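Loltolar Kids: How Things Are Made
Mar 4, 2008

How Do Clothes Get Their Colors?

Look down at what you're wearing. Is your shirt red? Are your socks stripy? Somebody had to put all that color there, because most cotton starts out a creamy white, and most wool starts out white, gray or brown, just like the sheep it came from. If we never colored anything, your whole closet would look like a bowl of oatmeal!

The stuff that colors cloth is called dye (it sounds like "die," but it's a lot more cheerful). Dye is different from paint. Paint mostly sits on top of things, like frosting on a cake. Dye soaks right into the tiny threads and holds on, so the cloth stays soft and bendy and you can wear it, wash it and roll down a hill in it.

Color is a funny thing, too. A color can look different depending on what's next to it, and fashion designers think about this all the time. Put a strong color beside a pale one and it really jumps out at you.

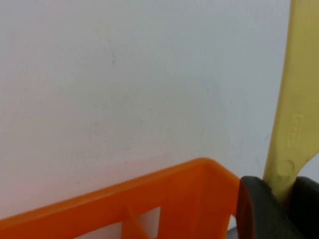
Bright orange next to plain white.

Colors from plants, bugs and snails

For thousands of years, people got all their dyes from nature. They boiled roots, leaves, bark and berries to see what would happen. Lots of the results were brown. But some were wonderful!

Red came from the roots of a plant called madder. You'd never guess it from the leaves, which are plain green. A brighter red came from cochineal, a tiny insect that lives on cactus plants. Yellow came from a tall, skinny plant called weld, or from onion skins. (You can still do that one at home, and we'll get to it.)

Purple was the tricky one. Long ago, the very best purple came from sea snails, and it took thousands and thousands of snails to color one fancy robe. It was also incredibly stinky to make. That's why purple clothes cost so much and why kings and emperors loved showing them off. Imagine being the richest person in the land and smelling a little bit like old snail!
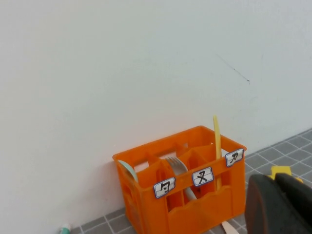 The magic trick of blue

Blue jeans get their color from indigo, and indigo does something so strange that we had to go and see it ourselves. The Prulstead dye works, just outside Domville, still has an indigo tank that visitors can watch on open days.

The liquid in the tank isn't blue. It's a yellowy green, a bit like pea soup. The dyer dips in a white scarf, waits, and lifts it out, and the scarf is green too. Then the air gets to it. Oxygen, the same gas you need to breathe, mixes with the dye in the threads, and the green turns to blue right in front of your eyes. We all yelled.

One dip gives you a pale blue, like a winter sky. For dark blue you dip again and again, letting the air do its work in between. The darkest scarf on the rack that day had been dipped 22 times!

Indigo doesn't grab onto cotton as tightly as some other dyes do. Little bits rub off as you wear it and wash it, and that's how jeans get those faded knees.

Mixing up a shade

Today most dyes are made by chemists. The first famous one was an accident. A teenage student in London was trying to make medicine, and he ended up with a purple gunk that turned silk a beautiful color. Soon everybody wanted purple dresses – and no snails were needed.

Now a dye works can make almost any shade you can think of. Prulstead keeps a color book with 1239 little squares of cloth in it, and every square has its own recipe. The recipes are a lot like cooking. You need so much yellow, a smaller scoop of red, maybe the teeniest pinch of blue. If the pinch is too big, your sunny orange turns to mud.

There were 296 greens in that book. We picked our favorites and then couldn't agree on which one was "grass." Some greens are so close together that you have to take them to a window to tell them apart.

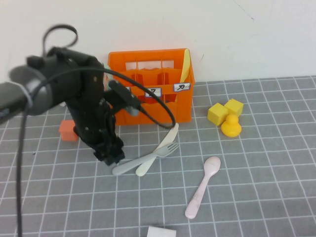
One reader wrote to ask why her new red T-shirt turned all her dad's white socks pink. Great question! When cloth is dyed, there's nearly always a bit of extra dye that hasn't grabbed onto the threads. The dye works rinses most of it away, but some can still be left behind. In the wash, the leftover color floats off in the water and looks for something else to stick to, and white cotton socks are perfect. So wash new red things by themselves the first few times. (And say sorry to your dad.)

Making the color stay

How do you get a dye to hold on tight? With many plant dyes you need a helper called a mordant. The word comes from an old French word for "biting," and you can think of it as a tiny set of teeth. One end bites the thread, the other end bites the dye, and they stay stuck together. A common one is alum, a white powder that's also used for making pickles crunchy.

Different cloth likes different dye, too. Wool drinks color up quickly. Cotton is fussier. Polyester, which is a kind of plastic, needs its own special dyes and a lot of heat. Sometimes a shirt is made of cotton but sewn with polyester thread. Dye that shirt at home and the cloth may turn blue while the stitches stay white!

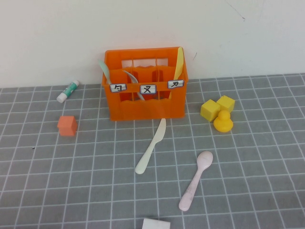 Stripes are made in a different way. For most stripy clothes, the yarn is dyed before it's woven or knitted, and then the colors take turns. The Bach sweater shop in Domville sells a rainbow scarf with 128 skinny stripes, and every bit of its yarn was dyed first. It comes out each December and we would like one very much.

Try it: onion skin yellow

You will need a grown-up, an old pot you won't cook in again, a big bag of dry yellow onion skins, and a piece of white wool or cotton.

Fill the pot halfway with water and stuff in the skins. Ask your grown-up to simmer it for an hour, then let it cool and scoop the skins out. Wet your cloth with plain water first, squeeze it, and drop it in. Have the grown-up warm it gently for another hour, then leave it in the pot overnight. Rinse it until the water runs clear and hang it in the shade.

Wool usually comes out golden. Cotton will be paler. If you try red onion skins, write and tell us what you got, because ours was sort of greenish brown and we want to know if yours was too!

Words to know

Dye: something that soaks into cloth and colors it.
Indigo: the blue dye used for jeans.
Mordant: a helper that makes dye stick to thread.
Shade: one particular kind of a color, like lime green or navy blue.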